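Ticket 2052
Ilcombe office, break area
Subject: Jackets turn sideways on the cabinet hooks, sleeves end up in the bin
Status: Closed
Category: Furniture and storage
Opened by: Madhu Kushwaha

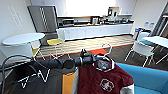
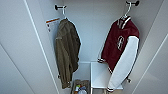
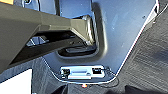 Geeta Saxena
Office Support, Ilcombe
Last updated 2019-12-26

Problem as reported

Jackets hung in the white Haltunard cabinet do not stay facing front. You hang one up straight, come back after lunch and it has swung around with one shoulder to the back wall. The longer ones reach the storage bin underneath and the sleeve ends up on it or in it. The bin then catches on the cuff when it is pulled out. Madhu also reports that the maroon one with the white-trimmed collar keeps coming off its hanger and has been found on the cabinet floor. She has hung it up again several times and would like a fix that doesn't involve her.

Entry 1, Geeta

Went through it with Madhu. The hooks are the short bar type with black knobs on the ends. The hangers are ordinary white ones with a curved hook. A hanger can turn freely on this kind of bar, so if the jacket is heavier on one side it will turn. The olive one is the clearest case. It sits partly sideways and its lower end overlaps the top of the bin.

Checked both hooks for play by pulling down and side to side. The left one is firm. The right one moved slightly. Tightened the fixing with a hand screwdriver and it stopped moving.

Hung the olive jacket on the right hook for a day to see if the hook was the cause. It turned there too. Put it back on the left.

Entry 2, Vikas Rawat, Facilities

Asked whether the cabinet is level. Geeta's note doesn't say. I put a level on the bottom panel and it was low at the front. Adjusted the front feet until the bubble was centered. Please leave the jackets as they are and look again tomorrow.

Entry 3, Geeta

Looked again. Less turning than before, but the olive jacket still ends up at an angle. The sleeve is still on the bin. Leveling helped a little and I would leave it that way, but it isn't the whole answer.

Tried the following:

Rubber band wrapped around the bar between the knobs. The hanger stays where you put it, but it is a nuisance to get off again and the band had started to split by the end of the week. Removed.

Buttoned or zipped the jackets before hanging. This works for any jacket that hangs evenly. It depends on people doing it.

Bin pushed all the way to the back. Made it worse, as the sleeves come down right over it.

Bin turned so the short side faces the door and moved to the right. Better. The olive sleeve clears it if the jacket is facing front.

Entry 4, Madhu

The bin has been moved back again. I think people don't know it is supposed to be there. Also the maroon one was on the floor this morning. The fabric is slippery and the hanger has nothing on the shoulders to hold it.

Entry 5, Geeta

Two separate issues, so I am treating them separately.

For the slipping: bought 6 hangers with a non-slip strip on the shoulders, Bostex brand, from the supply order. Put the maroon one on the first of these. Gave it a fairly hard tug at the hem and it stayed on. Please keep the new hangers for slippery fabrics.

For the turning: wrote to Economou, who supplied the cabinet in November, and asked if there is a different hook for it.

Entry 6, reply from Economou, pasted by Geeta

"Hello Geeta, there is a notched version of the hook that fits the same holes. The hanger sits in the notch and does not swivel. We can send 2 at no charge. You will need a screwdriver and nothing else. Please do not drill new holes in the back wall, it is thin. Regards, Botond Pap, Customer Parts"

Entry 7, Vikas

Hooks came. Told Geeta I will swap them when the break area is quiet, after the late lunch group is done. Somebody needs to take the jackets out first. They can go on the arm of the turquoise sofa for ten minutes but please not on the counter by the coffee machine.

Entry 8, Vikas

Swapped. Old hooks are in an envelope in my top drawer with the screws. Cabinet checked for level again, no change.

Entry 9, Geeta

Olive jacket has been facing front for a week. Sleeve is clear of the bin. Put masking tape on the cabinet floor to show where the bin goes, and it has stayed there so far.

Ramesh Bhatt asked if the cabinet upstairs can have the same hooks. That needs its own ticket. Ramesh, please open one and put the cabinet model in it.

Madhu confirmed she is happy to close this. Closed.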